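About Seltach

We're a small soccer site. Match reports, transfer talk, lower league stuff, youth football, away day notes. Been going a good while now and we're still at it most evenings after work.

Started as an email between mates after games. Then a longer email. Then somebody's cousin asked to be on it and somebody at the cousin's work, and it got silly trying to keep the list straight so we put it on a web page.

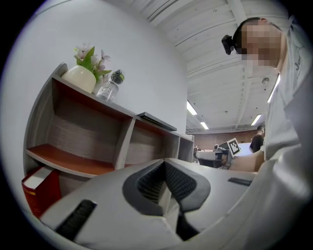
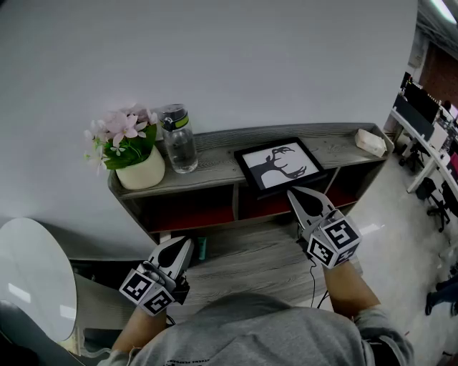 What we cover

Mainly Zutham Town and the clubs nearby. First team, reserves, women's team, under-18s when we can get someone to the ground. We do the bigger leagues too but only when there's a local angle: a kid who came through here and signed somewhere, a loan, a cup draw. If you want a full page on the title race every morning there are plenty of places for that and they have more staff than us.

Transfers. Yes we do rumors. Everyone does rumors, you all read them, we see the numbers. Our rule is simple. If it comes from someone we know and trust, we say "we understand." If it comes from another outlet we say which one. If it's just going around the stands we put it in the Gossip box at the foot of the page and you can make of it what you like. We don't dress up the third kind as the first kind. Got this wrong in the early days with a goalkeeper story, took it down, wrote a correction, and the correction is still up if you search for it.

Match reports go up the same night, usually by 11 p.m. Evening away games can be later, depends on the drive and whether the phone has any battery. Player ratings the next morning. We know ratings make people angry. Keep it polite.

Who writes it

There are 5 of us regular, plus whoever sends something in. No bylines on the match reports, never had them, they go out as Seltach. Opinion pieces get signed because that's only fair. None of us is full time. Two of us played (not well). One has a coaching badge and will tell you so.

We pay for longer features. Not a lot. Match reports from readers get a free year of the Extra email and our thanks.

The name

Seltach is the old name for the field behind the north stand, where the club trained before the new pitches went in. It's parking now. Older supporters still say "meet you at the Seltach" and mean the parking lot. Seemed right.

The Từ column

People ask so here it is. Từ is our long read, first of the month, one subject, no score lines. Past ones: the groundsman's winter, how a testimonial gets organized, why the floodlights went off in the second half against Skemen and what the league did about it afterward (nothing much). The name was picked by the writer who started it, it means "word" in Vietnamese. She has moved on but we kept it. March was the most read one so far, the piece on released academy players. If you have an idea for a Từ send two or three lines, not the whole thing.

Skemen

Yes we know. We cover Skemen Rovers as well and we try to be fair to them. Their fans read us, a fair few of them judging by the comments, and they deserve proper reports and not just jokes. The jokes are in the derby preview, twice a season, and they are welcome to send theirs in for it. Some years theirs are better.

Numbers, for anyone thinking of advertizing

The free weekly email goes to 3,119 people. Extra, the paid one, has 1,569 subscribers. We've published every week of the season for 46 straight weeks counting the summer ones, when there's nothing on except friendlies and kit launches, and we still wrote it. Ads are one banner at the top of the page and one line in the email. Thats it. No pop-ups, no video that starts shouting at you. No betting ads, please don't ask, we get asked a lot. Local businesses get first refusal on the August slot.

The club

We are not the club. Zutham Town doesn't own us, doesn't read things before they go up and doesn't pay us. We get a press seat for home games like the radio does and sometimes a player for ten minutes afterward. We've been left off the list once, over a piece about season ticket prices, and were put back on a few weeks later. Please don't write to us about refunds, parking passes or the shop. We can't help and it makes the inbox a nightmare.

Comments

Open on everything except youth games. Kids play in those and their parents read the page. Elsewhere: argue about the back four all you like, no abuse of players, referees or eachother. One warning, then you're out for the season. Bans end in August, clean slate.

Getting it wrong

We do sometimes. Wrong scorer, wrong minute, wrong brother. Use the Corrections link at the bottom of any report and tell us which line. We fix it and put a note under the report saying what changed. Faster than tweeting at us, nobody checks that account on a work day.

Writing for us

Send one match report, any game, any level, 400 words tops. Tell us what happened and when. Don't start with the weather unless the game was called off. We answer everyone in the end but July and August are slow and January is a mess with the window, so give it two weeks and then nudge.

Photos from games welcome too, say if you want a credit and how to spell your name.

Contact

Form is on the next page. News tips, pick "Tips" from the menu and it goes to all of us at once. Anything about the Extra email, billing, cancelling, new address, pick "Extra." Fixtures list is updated when the league updates it, not before.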